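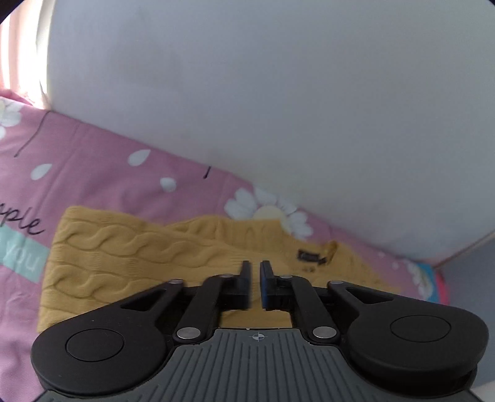 Brovby Self-Storage, Building 2
Monthly Walk-Through Checklist: Exits, Lighting, Electrical, Doors
Period: May
Start: 7:40 a.m.

Codes: S = satisfactory. R = repair needed. N = not checked this round. Comments are required for every R and N.

Section 1. Exits and aisles

1.1 Exit doors open from inside without a key
S

1.2 Exit signs lit
R. Sign over the east stair is dim on one side. Lamp replaced in March, so suspect the ballast. Order placed with Skander Electric.

1.3 Main aisles clear to full width
R. Two flat carts left outside unit 423. Moved to the cart bay during the walk. Same finding last month at the same spot — add a cart return sign at that corner.

1.4 Stair treads and handrails tight
S. Bottom bracket on the west rail takes a quarter turn every few months. Thread compound applied.

Section 2. Emergency lighting

2.1 Push-to-test, all fixtures
S

2.2 Battery run, one fixture per floor
N on the second floor. Ladder was out on loan to Building 1. First floor fixture held for the full run. Carry the second floor over to June and test two fixtures there.

Section 3. Fire extinguishers

3.1 Mounted, visible, seal unbroken
S

3.2 Gauge in green
R. The unit by the loading door reads at the bottom edge of the green band. Not a failure, but it was mid-band in April. Swapped with the spare from the office and tagged for service.

3.3 Tag initialed for the month
S

Section 4. Electrical

4.1 Panel access clear, 36 inches
S

4.2 Panel schedule legible and current
R. Breaker 19 is still labeled "vending." The machine was removed last year and the circuit now feeds the gate keypad. Relabel before anyone shuts it off by mistake.

4.3 GFCI outlets trip and reset
S. Outlet at the wash sink trips cleanly but the reset button is stiff.

4.4 No extension cords in permanent use
R. Office space heater on a cord again. Unplugged. Heater is rated 1000 watts and belongs on the wall outlet behind the desk.

Section 5. Roll-up doors and dock

5.1 Door tracks clean, rollers turning
S. Dock door 1 lubricated.

5.2 Photo eye stops and reverses door
R. Dock door 2 reversed on the second try only. Lens wiped, bracket bent back into line, then five clean reversals. Recheck weekly until the June walk.

5.3 Springs and cables, visual only
S. No fraying seen. Spring work goes to Pivel Door, no exceptions.

5.4 Dock plate capacity marking readable
R. Paint worn off. Stencil on hand.

Section 6. Exterior

6.1 Walkway surface
R. Raised slab north of the gate, some 200 feet from the office door. Edge marked yellow. Grinding quote requested.

6.2 Lot lights
S — checked after closing the evening before.

Open items carried from April: 1.3 only.
Closed since April: roof hatch latch, missing outlet cover in the restroom.
Finish: 9:15 a.m.
File one copy in the office binder and one at the panel.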